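Category: Markets / Foreign Exchange / Working Papers
Reading time: 2 min
3/15/20

4.2 Order flow around rate announcements

We next ask whether the moves found in Section 4.1 came from new orders or from dealers pulling their quotes. The Hamaneck quote file covers 113 rate announcements by 14 central banks. For each one we take the best bid and ask every second, starting 18 minutes before the release and ending 18 minutes after it. Unscheduled releases are left out, as are 2 cases in October where the time stamps of the quotes and trades did not match.

Spreads begin to widen before the release in most of the sample. Trading volume stays flat over the same stretch, so the early widening looks like a supply effect – dealers step back, and the few orders that do arrive move the price further than usual.

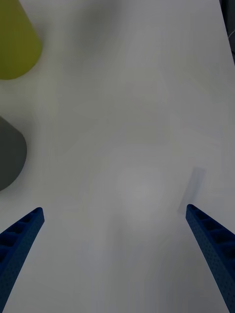

Figure 3. Blue parallel gripper, open over a pale tabletop.

After the release the pattern depends on the currency. In the yen and Swiss franc pairs, spreads return to normal within a few minutes. In the commodity currencies they stay wide for longer, and one-sided order flow explains more of the price change. Splitting the sample by the direction of the rate decision does not change this result.

We repeated the test with the Betosau trade records, which list only completed deals. The signs are the same, though the estimates are less precise – the file has no quotes, and spreads must be inferred from trade prices.

Shares: 18 | Comments: 2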